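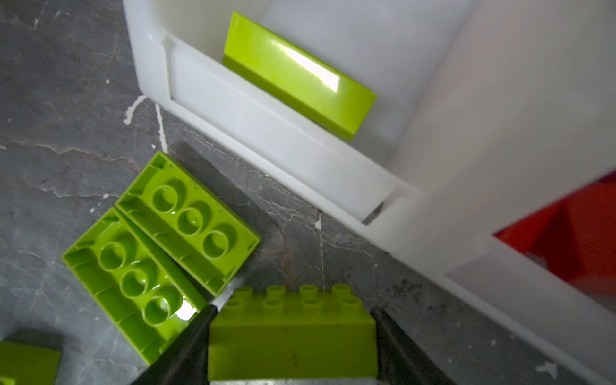
Hullberg, 24/10/2025 -- Hi, I'm Ayanda Mkhize, and I look after equipment planning at Fistitell. We've just opened sign-ups for Rerport, our budgeting tool for people who are thinking about buying robot arms and would like to know what they're in for before the purchase order goes out!

I used to do this in a spreadsheet (a truly awful one) and I always got the small stuff wrong. The arm itself is easy, you get a quote. Then come the spare fingers, the bins, the mounts, the cables, the hours somebody spends teaching it to sort parts by color. Rerport asks for all of that up front and spreads it over 5 years.

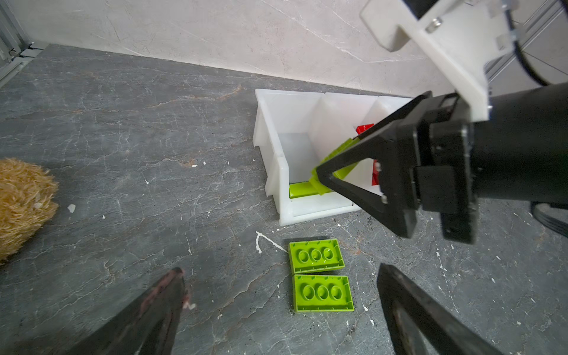 Two arms or one is the question I hear most, and it changes the budget more than people expect -- floor space, training time, a second set of spares. You can run both plans side by side and send the pair to whoever signs the checks.

My colleague Deok-su Ko built the parts list, which has 724 line items at the moment, and he's still adding to it. "Please send me the odd ones," he says. "I want the brackets you forgot to order last time."

A single-site plan costs $299 a year, and there's a free 60-day trial if you sign up before the end of March. We'll be showing it at our Ogilvie office too, so come by and bring your messy spreadsheet. I'd love to see it!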